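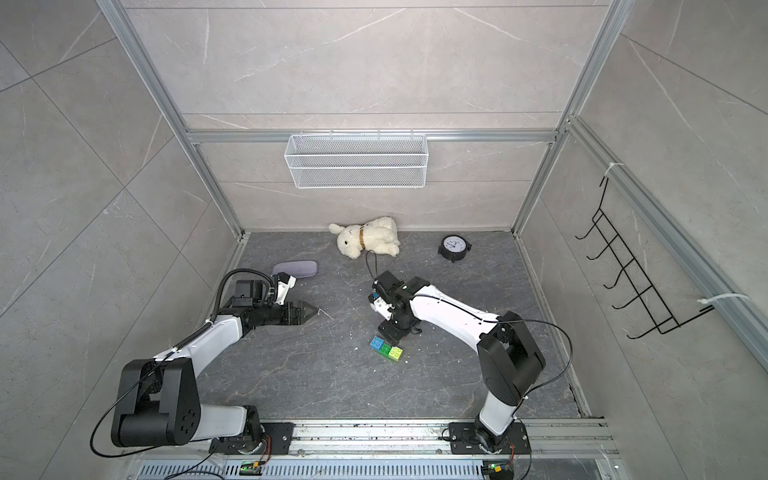

The two arms on their rail, tiled walls behind

Ticket: Retirement contribution feed to Pratora rejects catch-up amounts
Status: Solved (leaving open until the May payroll posts)
Plan: Kazlauskienė 401(k), administered through Drollis

Opened, 8:40 a.m.
Payroll file went up to Pratora and 5 employees came back with "contribution type not permitted." All of them are over 50 and all of them had just started catch-up contributions. Everyone else in the file posted fine. I love that people are signing up for catch-up (we pushed it hard at the benefits meeting!) so I really want this one fixed before they see a zero on their statements.

9:15 a.m.
Checked the obvious stuff. Birth dates are right in payroll and right in Pratora. Election forms are on file. Nobody is over the limit. Resubmitted the same file, same 5 rejects. At least it's consistent!

10:05 a.m.
Made a small file with one employee and one catch-up amount. Rejected. Changed the type code from catch-up to regular deferral in the test area and it went straight through. So the money and the person are OK and the code is the problem. Great clue.

10:50 a.m.
Called Drollis. Very helpful call. They see catch-up turned on in the plan document and in their own setup, but the plan was moved over from Zelholm and the old code list came with it. Zelholm used a 4-character code for catch-up. Our payroll export still sends that one. Pratora wants its own.

11:30 a.m.
Found the mapping table in the export settings. It has 12 rows and catch-up is the only one still pointing at the Zelholm code, probably since no one was using it at the time of the move. Changed it and saved. Ran the one-person test again and it was accepted on the first try. Woo!

1:20 p.m.
Sent a correction file with only the 5 rejected lines. Did NOT resend the full payroll, which would have doubled everybody else. All 5 accepted. The total on the Pratora confirmation is $2,000 and it matches the payroll register to the penny.

2:10 p.m.
Asked Drollis if the deposit counts as late. They say same-day correction is fine and no lost earnings are due. They're adding a note to the plan record.

Still to do
Compare the other 11 rows in the mapping table with the current Pratora list, especially the Roth and loan payment ones
Email the 5 employees so they know the money is in
Check the May confirmation for rejects before closing

If you see this same error on another plan that came from Zelholm, look at the mapping table first. It's a two-minute fix once you know where it lives.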